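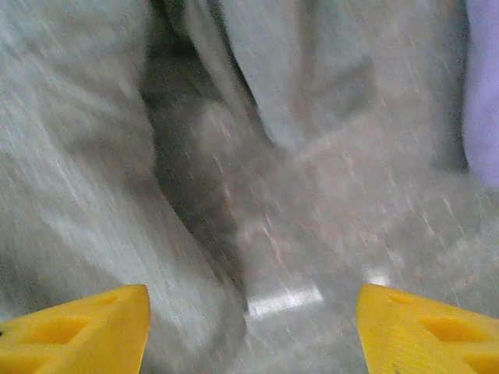 Posted by delia_stanciu, Wednesday 9:40 pm
17 replies, 1,779 views

Moving out of Bresesden, who pays for the wall paint??

ok so quick one, typing on my break. Been in my apartment on Perel Street going on six years. Lease is up at the end of October and I gave notice in writing, on time, all of that. Landlord's office sends over a "pre move out estimate" and there's a line for 700 to repaint the living room and hall. Lease says "return in same condition, normal wear excepted." Walls were beige when I moved in. They're still beige. Some scuffs by the door, nail holes from maybe a dozen frames, one spot behind the couch where it rubbed.

Is that normal wear or not? Anybody dealt with these people? Do I paint it myself before I go or just leave it and argue

Like 2 · Reply

lbogdan
Don't paint. Six years is past the life of any rental paint job, they'd have to redo it for the next person anyway. Ask them in writing when the place was last painted. They won't want to answer that.

Like 14 · Reply

corner_unit
Disagree, sorry. I painted mine myself over a weekend, two cans plus a roller kit, and got the whole deposit back. Would of cost me way more in time to fight it. Depends how much your evenings are worth.

Like 6 · Reply

lbogdan
@corner_unit and if the beige doesn't match they charge you for a bad paint job on top. Happened to my sister. Patchy hall, they billed her for two coats and primer. She'd have been better off with the scuffs.

Like 9 · Reply

corner_unit
well yeah if you buy the wrong beige. Take a chip to the store. Cut it from behind an outlet cover, nobody sees it

Like 3 · Reply

delia_stanciu
I don't trust myself to match beige. There's like forty of them

Like 5 · Reply

mrs_t_upstairs
Fill the nail holes at least. Little tub of spackle, a plastic knife, let it dry overnight, sand it light. Don't use toothpaste no matter what your uncle says. It yellows and it shrinks.

Also magic sponge on the scuffs but go EASY, it takes the shine off and then you have a clean spot that shows worse than the scuff did. Test it inside the closet.

Like 11 · Reply

Vamo
is this the Avram office? the one by the pharmacy

Like 1 · Reply

delia_stanciu
yes lol how did you know

Like 2 · Reply

Vamo
the "estimate" thing. They send everybody that. I got one for carpet cleaning and I didn't have carpet. Wrote back asking which room and never heard about it again, full deposit five weeks later

Like 21 · Reply

oldbrick
Landlord here (not that one, I have a duplex across town). Going to get yelled at but a dozen nail holes isn't nothing. I charge for anchors and big screws, not for picture nails. The couch rub I'd let go after six years. If somebody left me a wall full of bad patches I'd be more annoyed than if they left the holes. So either do it right or don't touch it.

And no I would not bill 700 for two rooms of beige to a long tenant. That's fishing.

Like 12 · Reply

corner_unit
ok so the landlord says do it right or leave it. I did it right. that's all I'm saying

Like 2 · Reply

lbogdan
you also gave them a free paint job, that's all I'M saying

Like 10 · Reply

kettle_on
Things to do whatever you decide:
- photos of every wall in daylight, with the windows open
- find your move in checklist. If you never got one say so in your letter
- ask for a walk through with you there, before you hand the keys over
- new address in writing, or they'll say they didn't know where to send the check
- keep copies of everythign

Deposit rules are different from place to place so call the city tenant line, they pick up before noon. After noon forget it.

Like 16 · Reply

delia_stanciu
Found the checklist!! It was in the folder with the oven manual. Says under living room "walls, some marks, not repainted." Signed by their guy and me. So it wasn't even fresh when I got it

Like 19 · Reply

lbogdan
There you go. Send them a copy of that page and a two line email. Don't explain, don't apologize, don't write them a novel

Like 13 · Reply

mrs_t_upstairs
Still fill the holes.

Like 8 · Reply

delia_stanciu
Filling the holes Saturday. Email is sent, walk through asked for, will post when I hear back. Does anyone need an oven manual

Like 7 · Reply

Share 2 · Follow thread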